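Como medir a distância pupilar em casa

A distância pupilar (DP) é a medida, em milímetros, entre o centro de uma pupila e o centro da outra. É ela que diz à ótica onde deve ficar o centro de cada lente na armação. Muitas receitas não a trazem, e quem encomenda óculos pela internet costuma ter de a indicar.

O método seguinte serve para óculos de visão simples com graduação baixa ou média. Para lentes progressivas, prismas ou graduações altas, peça a medição numa ótica.

Do que precisa

Uma régua rígida com marcação em milímetros
Um espelho de parede
Um marcador de ponta fina que saia com álcool
Boa luz, de frente

As réguas flexíveis de costura não servem. As de papel para imprimir só servem se a impressão sair a 100%, sem ajuste à página. Confirme com um cartão bancário, que tem 85,6 mm de largura.

Medir sozinho, ao espelho

1. Coloque-se a 20 cm do espelho, com a cabeça direita. Tire os óculos, se conseguir ver os traços da régua sem eles.

2. Encoste a régua à testa, logo acima das sobrancelhas, na horizontal.

3. Feche o olho direito. Com o esquerdo aberto, alinhe o zero com o centro da pupila esquerda.

4. Sem mexer a régua nem a cabeça, feche o olho esquerdo e abra o direito. Leia o valor que fica sobre o centro da pupila direita.

5. Anote o resultado e repita mais três vezes. Se os valores diferirem um milímetro, use a média. Se diferirem mais do que isso, a régua mexeu-se e convém recomeçar.

Medir com ajuda

1. Sentem-se frente a frente, com os olhos à mesma altura.

2. Quem é medido olha para um ponto distante, a três metros ou mais, por cima do ombro da outra pessoa. Se olhar para perto, os olhos convergem e a medida sai curta.

3. Quem mede encosta a régua à ponte do nariz e lê de pupila a pupila. Quando as íris são muito escuras, é mais fácil medir do bordo externo de uma íris ao bordo interno da outra.

DP única e DP dupla

A DP única é um só número, por exemplo 63. A dupla separa os dois lados, contados a partir do meio do nariz, e escreve-se com o olho direito primeiro: 32/31. Para a obter, marque um ponto no centro da ponte do nariz com o marcador e meça daí até cada pupila. A soma deve bater certo com a DP única.

Para óculos só de leitura usa-se a DP de perto. Na maioria dos adultos, é 3 mm menor do que a de longe.

Valores habituais

Nos adultos, a DP fica quase sempre entre 54 e 74 mm. Nas crianças é menor e muda com o crescimento, pelo que se deve medir de novo a cada par de óculos. Um resultado fora destes limites pede nova medição.

Se já tem óculos com que vê bem

Ponha-os e olhe para um objeto distante. Feche um olho e marque na lente um ponto sobre esse objeto. Faça o mesmo do outro lado, de modo que os dois pontos se sobreponham quando abre ambos os olhos. Tire os óculos, meça entre os pontos e limpe as lentes com um pano macio.

Texto de Colette Gaillard, revisto em julho de 2018.
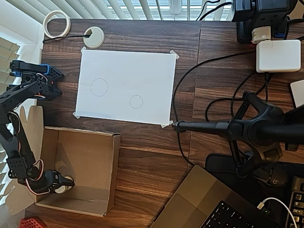
Outros guias desta secção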